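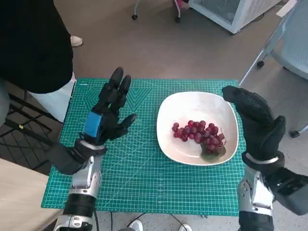
Section 5. Running a Visitor Demonstration

Read this section before you agree to a date. A demonstration is harder on the Hadelance two-hand unit than a day of ordinary work, and visitors believe what they see the first time. The sales sheet says the unit is "ready to show in minutes." Plan on a morning. Most of that morning goes into the work area, and the layout we recommend is a plain one: a cutting mat with a printed grid, one shallow white bowl between the two hands, and one bunch of grapes in the bowl. Red grapes stand out well against white. The grid lets you put the bowl back on the same squares for each run, and it lets a visitor check for themselves whether you did.

5.1 Before the visitors arrive

1. Clear the mat of everything the task does not use. Loose tools left near the hands will be picked up by somebody, usually during a run.

2. Set the bowl on the mat and note which squares its corners cover. Write this on the run sheet.

3. Check both gloves at the fingertips and in the crook of the thumb. Replace a glove that has worn smooth. A smooth glove may still hold a bunch of grapes on the first try and drop it on the next.

4. Check the cables along both forearms. Each one needs enough slack for the full reach of the arm and no more.

5. Run the warm-up routine (Section 3.4) to the end. Do not skip it on the grounds that the unit was used yesterday.

6. Run the full task 3 times with no one watching. Record every result, including the ones you would like to forget.

Note: If all the practice runs succeed, you have learned that the unit can do the task with this bowl in this position. You have not learned that it can handle fruit. Please keep that difference in mind when you write the invitation.

5.2 Floor and seating

7. Roll empty chairs back from the work area and lock the casters if they have locks. A chair that drifts into a forearm will stop the run and may throw off the wrist calibration.

8. Pick up loose paper from the floor.

9. Route cables away from where people will stand. Where a cable must cross a walkway, use a floor cover. Tape alone lifts after a few dozen shoes.

10. Keep visitors at least 2000 mm from the mat while the hands are powered. Mark the line on the floor before anyone comes in. People step over a line that is laid down after they have already chosen their spot.

CAUTION: Staff standing closer than the line must have a stop button in hand. Having one on a table nearby does not count.

5.3 The run

11. Say out loud what the unit is about to try. Say it before the run starts. A description given afterward tends to match whatever happened.

12. Say whether the hands are being guided by an operator or are running a stored program. The status screen shows which mode is on, and visitors may ask to see it. Let them.

13. Raise both hands to the ready position and hold for a slow count. Then start the task.

14. If the grip slips, let the program finish. Do not reach in to help. Do not straighten the bowl with your foot.

15. Return the bowl to the squares on the run sheet. Replace crushed fruit.

16. Repeat for a total of 3 runs. Announce this number at the start and do not add one at the end because the last went badly.

Note: Grapes make a friendly demonstration item. They also hide a good deal. A bunch gives the fingers many places to catch, and light bruising cannot be seen from behind the line. If a visitor asks whether the hand can lift a single grape without damage, the correct answer for this software version is "sometimes." We have tested it and would not promise more.

CAUTION: Fruit that has been handled by the gloves must not be eaten. The glove texture holds dust and is not cleaned to a food standard. Put a sign by the spare bunches.

5.4 Questions you should expect

Visitors will ask how fast the unit is compared with a person. It is slower. Do not play a sped-up video next to the live unit.

They will ask what happens if the bowl is moved. Offer to move it one square on the grid and run the task again. If you would prefer not to make that offer, consider why, and consider whether the demonstration should go ahead.

They will ask about the Skallton figure, which appears in our own brochure and which we are asked about at nearly every visit. At the Skallton open day in November the unit completed 68 percent of its runs. The brochure calls this "reliable handling." This manual does not use that phrase. The figure includes runs in which an operator corrected the wrist angle by hand, and no separate count was kept.

5.5 After the visit

17. Lower both hands to the rest position before switching off power. They will drop if you do not.

18. Wipe the mat and let it dry flat.

19. Remove the gloves and look for juice at the cuffs. Juice that gets into the wrist joint turns sticky overnight.

20. File the run sheet with the failed runs left in.

Section revised March 19, 2021. Replaces the leaflet "Show Your Hadelance With Confidence," which should be thrown away.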